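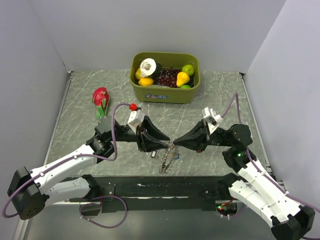
¿Sirve de algo guardar medio limón en la nevera para quitar los olores?

De poco. El limón huele a limón un par de días y luego se seca, y el pescado de anoche sigue ahí. Vaida Butkienė lo defendía en su columna de enero – yo lo probé 2 semanas y acabé fregando los estantes igual. Agua templada, una cucharada de bicarbonato y un trapo. Los ambientadores de Merlow tampoco me convencen: caros y con olor a taxi.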